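# Two-arm domino task in simulation: how varied should the examples be before training?

**posted by kenov_bench**

I'm gathering demonstrations for a two-arm task in a simulated room. The job is to pick up a domino and put it into a green tray. The rest of the room is dressed to resemble a working lab: gray walls, plank floor, tape corners on the floor, paper on the walls, shelving with boxes.

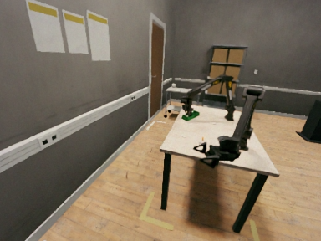
I have 1,000 episodes planned and 17 recorded. Each stores an overview view, a wrist view per arm, joint positions and gripper opening. The physics and the cameras run from the same clock. So far I have changed only the start pose of the domino.

What I want to know before recording the rest:

- Should the support surface change as well, or is that better left for a second batch?
- Is it worth keeping episodes where the grasp is corrected halfway?
- Do the wrist views need their own checks? I have only been reviewing the overview.

The training code is a plain imitation learner, one policy driving both arms. Nothing in it is unusual.

**golari_t**

Change the surface now. If every early episode has the same white table, the policy can tie the height and the colour of the background to the grasp, and a second batch added later tends to be treated as a separate mode. Mix the surfaces from the start and shuffle them, so that no operator records a long run on one of them.

The surface need not be a table. Both arms on a rug, with the tray at an angle, is a legitimate variant, and the overview then sees a good deal of bare floor as well.

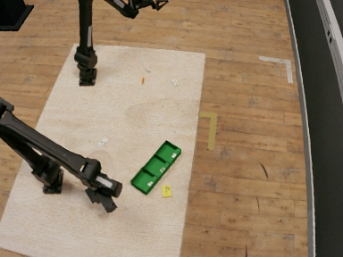 *Overview, rug variant: three-compartment tray, all compartments empty.*

Small loose items should be placed by the same random draw as everything else. If they are put down by hand they end up in the same few places, and the learner will use them as landmarks. Log the seed with the episode. You will want it when a rollout fails and you need the identical layout back.

On corrections: keep them, but tag them. A corrected grasp contains recovery states that a clean one does not. What you should drop are episodes where the operator stops to think for several seconds with the arms still. Trim those or discard them, or the policy learns to wait.

Check the wrist views separately. They fail in ways the overview never shows. With a very wide lens, a small rotation of the wrist moves the work from the middle of the picture to the rim, where it is compressed and bent.
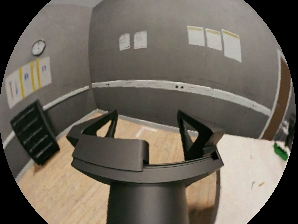

I would add a check that computes, per episode, the share of time in which the target projects into the central part of each wrist view. You have the object poses from the simulator, so it costs nothing. Set the threshold after looking at the distribution. Apply it per arm and per phase: an arm that is idle or in transit has no reason to be looking at the target, and rejecting it for that will throw away good data.

Mask the black corners as well, or crop inside the circle. We left them in for the Kekana set and colour normalisation was off until somebody noticed.

**grollier_sim**

Agree with most of the above. One addition on the grasp phase. With a domino, the fingers and the wrist hide a lot of the tray from some angles, so the useful wrist view is the one where the piece, the fingers and the tray are all visible at once.
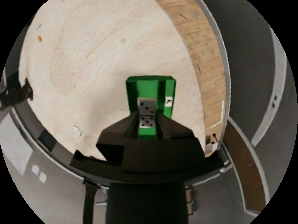 Record the pip pattern and which end is up as labels, even if the current task ignores them. Going back to add them later means replaying every episode. Also store tray pose at both the start and the end, in case a finger nudges it.

I would train a small policy at 2 cameras, then at all of them, before committing to the full count. If the wrist views add nothing at that stage, check their timestamps first.

**tapecorner**

Just randomise everything, it works for me. Textures, lights, the lot.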